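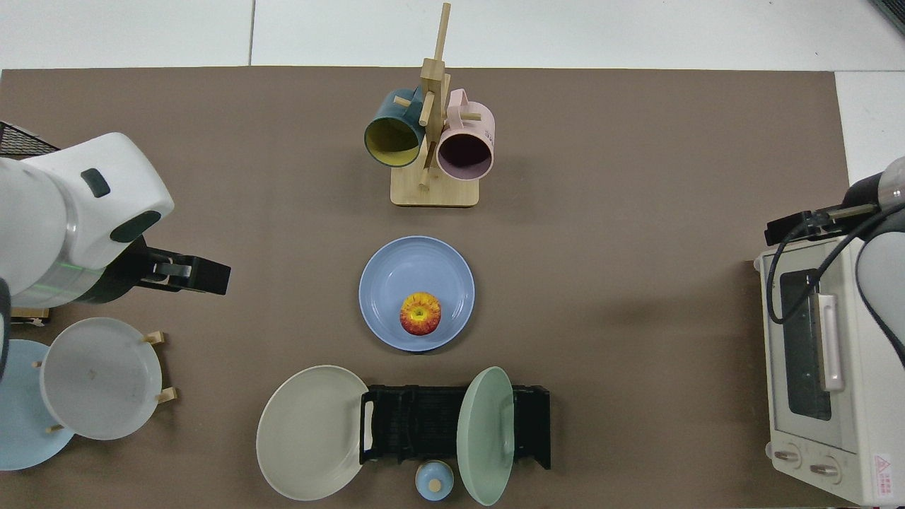 Ticket: ferry timetable scans not loading
Opened by: Botond Somogyi
Status: Solved

Hello all! I'm working through the lovely Kasgate hydrofoil and helicopter timetables, but anything over 20 pages stops at a grey box. The shorter leaflets open fine.

Update 1 – Cleared the browser cache and tried a second laptop. Same grey box on the 1967 Vilela sailing list, sadly.

Update 2 – Illari support replied very quickly (thank you!). The viewer gives up on files over 80 MB, and our November batch was scanned in full colour at a huge size.

Update 3 – Saved the Vilela list again at a smaller size, down to 30 MB, and it opens straight away! Every sailing time is readable, even the pencilled changes in the margin.

Still to do: the Vivimell air service booklets. Please send me any other page that sticks.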